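Members' Forum > Religion and Heritage > Observance, Festivals and Custom
Topic: Unfolding of the great cloth at Skamthorpe: hour of commencement and admission of visitors

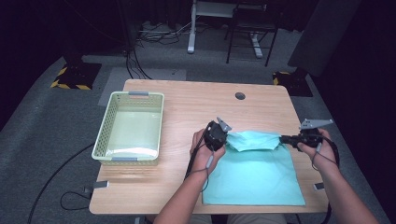
H_Mohammadi
Member, Heritage Section

I should be grateful for members' views on two matters arising from the draft programme for the May observance at Skamthorpe. The programme has been sent to all affiliated groups, and written comments are invited before it goes to print.

The first matter is the hour. The draft places the unfolding of the great cloth at 10.30 in the morning, following the recitation. In previous years it has taken place at 5.15, before full daylight, and the cloth has been folded and returned to the hall before the sun reached the south wall. The second matter is admission. The draft allows 400 visitors into the courtyard, where the previous limit was 346.

My own position is that the hour should not be altered without a proper explanation. The early start is part of the observance as it was taught to the founders of the Skamthorpe house, and it also limits the exposure of the silk to strong light.

Fidelina Montoya
Member

Thank you for raising this. I support the later hour. Many families travel from Gruton and beyond, and there is no public transport that would bring them to the gate by 5.15. Those who attend at present are, in the main, those who can afford to stay overnight or who own a car. A religious festival intended for the whole community should be held at a time when the community is able to be present.

I would also point out that the hour differs from house to house. At Rewi the cloth is shown in the afternoon, and I have not heard it suggested that the observance there is defective.

d.stelmakh
Member, Textiles Group

With respect to the previous contributor, the cloth at Rewi is a printed cotton reproduction made for display out of doors. It is not comparable with the Skamthorpe cloth, which is appliqué on silk and was last conserved 63 years ago. The two should not be governed by the same rule.

The Textiles Group has previously recommended the following for the Skamthorpe cloth:

Exposure in direct daylight not to exceed 40 minutes in any one year.
No display in rain, or in wind sufficient to lift the lower border.
The protective veil to be raised last and lowered first.
Bearers to wear clean cotton gloves and to remove rings, watches and prayer beads from the wrist.

A start at 10.30 in May would place the cloth in full sun for the whole of the showing. I cannot see how that is consistent with the recommendation, which was accepted at the time without amendment.

Fidelina Montoya
Member

I accept the correction regarding Rewi. I was not aware that theirs was a reproduction. My point concerning travel stands.

Fatemeh Sharifi
Moderator

May I ask members to keep to the two questions in the opening post. A separate topic exists for conservation funding, and remarks on that subject will be moved there.

In reply to a question received privately: the masked dances are not affected. They remain in the courtyard at 1.00, and the order of dances is as printed, except that the Dance of the Stags now precedes the Black Hat dance.

bemiletti_reader
Guest contributor

I write as a former bearer. The draft gives the number of bearers as 6. In my time there were never fewer than twelve, with two more at the foot of the wall to guide the lower border. Is this a printing error? If it is correct, I would regard it as a more serious matter than the hour.

H_Mohammadi
Member, Heritage Section

I have looked again at the draft. The figure refers to the bearers of the small cloth, which is carried in procession on the eve. The number for the great cloth has been left out altogether. I will include this in my written comments, and I thank the contributor for noticing it.

Mehrangiz Hashemi
Member, Programme Office

I am able to offer some clarification on behalf of the office that prepared the draft.

The later hour was proposed by the Gruton group, for the reasons which Fidelina Montoya has given. The Textiles Group was consulted on the storage of the cloth but, I regret to say, was not asked about the hour. That was an oversight in our office. The bearers' number will be restored in the next version.

As regards admission, the higher limit follows the opening of the second gate on the north side. It has been agreed with the local fire officer and is unlikely to be reduced.

One possibility under discussion is that the great cloth be unfolded at 5.15 as before, and that the small cloth be brought out at 10.30 for families arriving later. The blessing would be given on both occasions.

d.stelmakh
Member, Textiles Group

I would have no objection to that arrangement, provided that the small cloth is not left on the wall through the dances.

Fidelina Montoya
Member

I am afraid that I would. People who come from a distance wish to see the great cloth, for it is the sight of it that is held to confer the blessing. To offer them the small one is to offer them a lesser festival. If light is the difficulty, might a canopy be considered, or a showing at 7.30?

H_Mohammadi
Member, Heritage Section

A canopy would hide the upper third of the figure from anyone standing in the courtyard. A showing at 7.30 deserves to be looked at, although I remain in favour of the earlier hour. Can the Textiles Group say when the sun reaches the south wall in May?

d.stelmakh
Member, Textiles Group

I do not have the record to hand. I shall consult the notebook kept at Skamthorpe and reply in this topic.

Fatemeh Sharifi
Moderator

The topic will be kept open for that reply. Written comments on the programme should still be sent to the Programme Office directly, as posts made in the forum are not counted as formal responses.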